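Search this board
Go
Advanced search

We use cookies to keep you signed in and to remember your settings. Accept | Manage

Countertop racks for cereal: worth it or just more stuff?

ottergate
Posted 5/15/23

I keep seeing people rave about those little one-shelf racks, the kind with a metal frame and a wood board, as the cure for a messy cereal corner. I'm not buying it yet, in either sense. We have a small kitchen, a run of counter 40 inches long between the stove and the fridge, and the boxes live out because the kids get their own breakfast. The pitch is that the rack "doubles your space." How? A shelf with three boxes on top of it takes up the same counter as three boxes. You get the gap underneath, sure, but what goes in there? Bowls, I suppose, if they're the shallow kind.

Has anyone had one for longer than a week and still likes it? I don't need the reveal shot. I want to know what it looks like in March when it went in at Christmas.

plumbline_pete
I've had the Grasow one for a couple of years. Bowls go under, cereal goes on top, and the kids can reach both. It does what I wanted. You're right that it doesn't double anything. It stacks two kinds of things that used to sit side by side, and for us that was enough to get the toaster back on the counter.

ottergate
That's a fair answer and more modest than the ad. Do the boxes stay put? That's my other worry. A cereal box is tall and light and the board isn't deep.

plumbline_pete
Full ones do fine. The nearly empty ones get knocked over, but they got knocked over on the counter too.

saltmarsh22
I'll be the grump. I had the Vollum rack and gave it away. It wobbled, and I tightened everything twice. The real trouble was that it held three boxes and we always had more than three open. So you have a tidy rack and then the odd box out, standing on the counter by itself, and your eye goes straight to that one. I felt like I was tidying for the rack's benefit.

quillfeather
You could also have fewer boxes open? We have a rule: 3 open, and the next one stays in the pantry until something gets finished. The rack is handy for that — if it doesn't fit, it isn't open yet.

saltmarsh22
And who enforces the rule at 6 in the morning? My kids will open a new box to get out of eating the dust at the bottom of the old one.

quillfeather
Mine do too. I put the new ones on the top shelf of the pantry, behind the rice cooker. It works on the short one.

dovetail_north
I think it looks good when it's done, and looks count for something in a room you stand in every day. Rice Krispies, Apple Jacks and Corn Pops up on the board, and one more yellow box off to the left that hadn't made it up. Black frame, light wood, and with those colors on top it reads like a shop display.
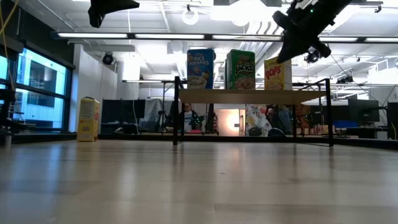 saltmarsh22 came back to say a shop display was exactly the complaint, and that a shop has someone paid to straighten the boxes. At home the faces get turned every which way by Tuesday and the whole effect is gone.

dovetail_north
I don't care if they all face front. I like them up off the surface so I can get a cloth under there. Crumbs are the enemy, not angles.

ottergate
OK, the cloth is the first argument that's moved me at all. I do hate picking up box after box to wipe. But I'd still be wiping around four legs. Is that any better?

plumbline_pete
A bit. You lift the whole rack with one hand if there isn't much on it. Then you find out who left the bag unrolled.

basil_and_tin
Nobody has mentioned bins so I will. Cereal goes stale in the box, the box is mostly air by midweek, and you're building furniture for packaging. I pour ours into the Urrego square containers and they sit flat in a drawer. No rack at all.

quillfeather
I did the containers for one school year. You have to wash them, you lose the date, and there's always a cup and a half that doesn't fit so you keep the box anyway. Then you own containers and boxes.

basil_and_tin
Cut the date off the flap and tape it on. Eat the cup and a half.

saltmarsh22
I agree with quillfeather here, and I hate agreeing with anyone in this thread. Containers look great and they're a chore. At least a rack doesn't need washing.

ottergate
Can anyone speak to the height? Our upper cabinets are low. If I put a tall box on a rack I think the top flap hits the underside, and then you're tipping it out at an angle every time.

plumbline_pete
Measure your tallest box, add the rack, add a hand. The hand is what I forgot. Mine clears, but I have to pull the box forward before I lift it.

dovetail_north
Same for me. I moved mine to the end of the counter where there's no cabinet above.

ottergate
I don't have an end of the counter. I have a fridge.

Here's where I've got to. I'm going to stack two cutting boards on a couple of upside-down loaf pans and live with that for a week before I spend anything. If the boxes are still up there on Sunday night I'll look at the Grasow. If they've drifted back to the counter I'll have my answer for free.

saltmarsh22
They'll drift.

quillfeather
Use cans, loaf pans slide. And put the bowls under there from day one or it isn't a proper test.

Thread viewed 336 times

Contact us | Terms | Copyright Fastbridge Boards | Back to top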